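Less water, same clean plates: news from the Lockyer kitchens
2024-10-18

In March we asked the kitchens in our network to look at one thing only: how much hot water they use for washing up. Eleven kitchens said yes. Most of them had never read their water meter before, and I must say that I had not read mine either.

The first step was simple. Each kitchen wrote down the meter reading at opening and at closing for 25 working days. In the small cafes the biggest use was the pre-rinse spray, which many people leave running while they scrape the plates.

Linens and small items

Cloths are often forgotten in this kind of work. The Penia tea room used to wash its cloths every evening, even when the machine was almost empty. Now they wait for a full load – it means six loads in a week and the cupboard is never without a clean cloth.

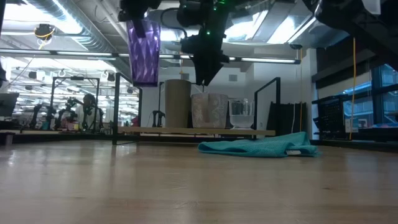 Spray heads and taps

Beverley Harawira, who manages the canteen at Florkis, changed the old spray heads for low-flow ones. Her staff were worried that the rinsing would become slow. After some 9 days they stopped to talk about it, and she took this as a good sign. She also asked the plumber to check the taps, and two of them were dripping into the drain all night.

Please check your water pressure before you order a new spray head. With low pressure the result can be poor, and then people rinse for longer and you save nothing.

Glasses and cups

Many kitchens send a glass rack through the machine when it is half full, especially after the lunch hour. At Liltent they keep a second rack beside the machine and start only when it is complete. If you need glasses quickly, it is better to buy one more set than to run the machine many times.

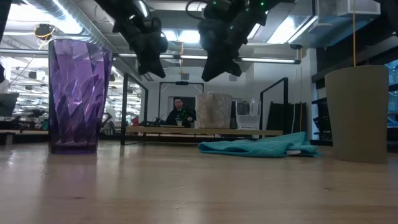 Next meeting

We will meet again at the Lockyer office in March. Please bring your meter notes, also if they are not complete. New kitchens are welcome, and the recording sheet can be requested by replying to this newsletter.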